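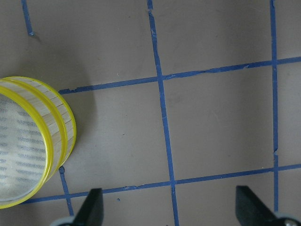 Home | Program | Speakers | Slides | Contact

Teaching by Hand, Teaching by Wire: speaker notes
Zaid Issa, Clandville, Thursday, October 15, 2020

Slide 1. Say hello, skip the bio. Ask who has been told that "anyone can teach a robot in an afternoon." Wait for hands. Then ask who has done it.

Slide 2. Two ways to show a task. You grab the arm and drag it through the motion, or you drive it from a distance with a controller. Vendors talk as if these give you the same thing. I don't believe it. When I drag an arm, my own hand is feeling the contact. Over remote control I mostly have my eyes, and I slow down near every rim and edge. The robot learns my slowness too.

Slide 3. The Brukeck numbers. We kept 481 demonstrations from May. Say "kept" clearly. Jouko Harju threw out the bad ones by eye, and he and I disagreed on plenty. Ask the room: whose taste is in that data?

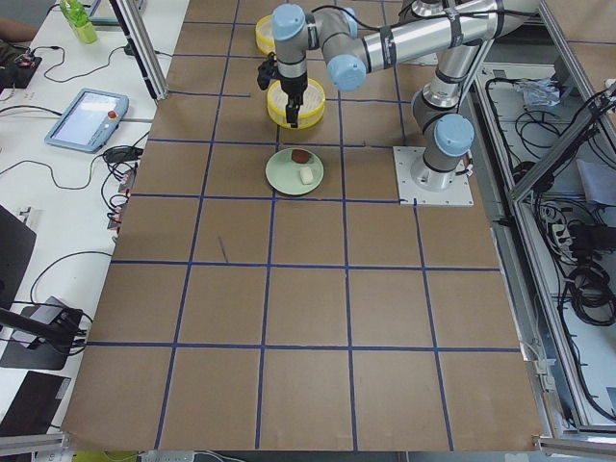

Reaching into a container is where I lose patience with the sales pitch. The fingers have to get past the rim, close on something small, and come out without dragging the container along. A person does this while talking on the phone. Our new operators needed 14 tries before I would save one.

Slide 4. Flirura claims 80 percent success after training. Success at what? Same plate, same square of the grid? Move things over one square and run it again. If they won't, draw your own conclusions. (Don't get dragged into the Mertens comparison here. Save it for questions.)

Slide 5. What I would want before buying: the failed runs, the name of whoever did the driving, and a test layout the operator never saw.

If short on time, drop slide 4 and go straight to questions.

Contact the program office | Copyright 2020 Clandville | Back to top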